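Home Talks Notes Archive Contact

Speaker notes: After the crash, the first 52 days
Styliani Lazaridis
Drorkwood community evening, 24 August 2020

Slide 1. Title

Wait for the side door to close. Thank Young-sook Jin for the room and for printing the handouts. Say who I am: claims work for 23 years, most of it on the insurer's side, the last four helping drivers and riders put their own claims together. I am not a lawyer. If anyone has a court date or has been served papers, they need a lawyer and should not rely on this talk.

Ask for hands: who has been in a collision on the Kirui road? Don't ask for details yet. People will want to tell the whole story and we lose ten minutes.

Slide 2. What tonight covers

Property damage first, then medical bills, then the recorded statement. Trucks come up at the end because the paperwork is different. Motorcycles get the same treatment as cars except where I say so.

Slide 3. At the roadside

Move out of traffic if the vehicle rolls. Call it in. Get the other driver's name, plate, insurer and policy number. Photograph the insurance card instead of copying it by hand. I have seen policy numbers with two digits swapped hold up a claim for weeks.

Take pictures of all four corners of each vehicle, the road surface, any signs or signals, and where the vehicles ended up if it is safe to do that before moving them. Get names and phone numbers from witnesses. A first name is no good later.

Do not discuss fault at the roadside. Say what you need to say to the officer and answer the questions you are asked.

Slide 4. The police report

Ask for the report number before you leave. Order a copy as soon as it is ready and read the whole thing. Check the direction of travel, the lane, and the diagram. If something is wrong, write to the department and ask how to file a supplement. They may not change the report, but your letter goes in your file either way.

(Grisska intersection story goes here if time allows. Keep it short. Northbound written as southbound, two phone calls, supplement added.)

Slide 5. Keeping the paper together

People lose more money here than anywhere else. Not large amounts at once. Pharmacy receipts, parking at the hospital, a taxi to physical therapy, the tow yard's daily fee. One rider I worked with had $1,291 in small receipts that she had nearly left out of her claim.

Pick one place in the house for it. A shoebox works. A desk tray works. Sort by type: medical, vehicle, wages, letters from insurers. Write the date received on every letter.

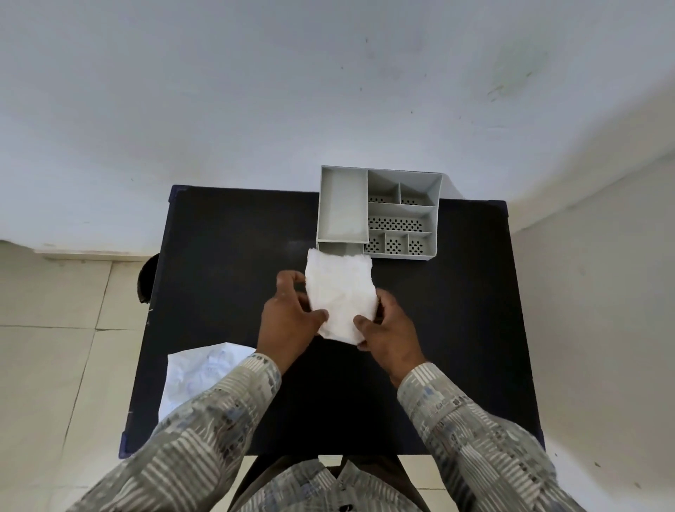

A desk organizer with compartments in several sizes.

Thermal receipts fade. Copy or scan them the week you get them. Keep the original too.

Keep a call log. Date, time, name of the person, what they said they would do. A school notebook is fine. Hold up the notebook from the Funus claim, names covered.

Slide 6. The damage estimate

You can get your own estimate. Ask the shop whether the figure includes hidden damage or only what they can see from outside. Most first estimates are written before anything is taken off the car, so expect a second figure.

If the car is totaled, ask for the valuation report and check the comparison vehicles. Same trim level? Same mileage range? New tires and recent repairs should be mentioned, with receipts. Ask about sales tax and title fees.

For motorcycles: list the gear. Helmet, jacket, boots, gloves. A helmet that has been in a crash should be replaced, so put it on the claim.

Slide 7. Medical

See a doctor early, even if you feel all right. Tell them it was a traffic collision so it goes in the chart. Follow the treatment plan or tell the doctor why you can't. Long gaps between visits get noticed by the adjuster.

Ask each provider for an itemized bill. The summary page is not enough.

Slide 8. The recorded statement

Your own policy probably requires you to cooperate with your own insurer. The other driver's insurer is a separate matter, and you can ask to have time before you answer. If you do give a statement, have the police report in front of you. "I don't know" is a complete answer. Don't guess at speeds or distances.

Slide 9. Trucks

Send a letter early asking the carrier to preserve driver logs and any onboard data. This is the point where I tell people to call a lawyer, and to do it in the first week.

Slide 10. Deadlines

Why 52 days? That is the length of the checklist in the handout, and it is my own number. Legal deadlines depend on the state and on who you are claiming against. Claims against a city or county can have a much shorter notice period. Look yours up.

Questions. Repeat each one for the people at the back. Stop at the half hour. Handouts are on the table by the door, and the next talk is in December.

Related talks
Reading your auto policy page by page
Bicycle collisions and the Kirui road
Rental cars while yours is in the shop
Uninsured drivers: what your own coverage does
Grisska intersection: notes from the open meeting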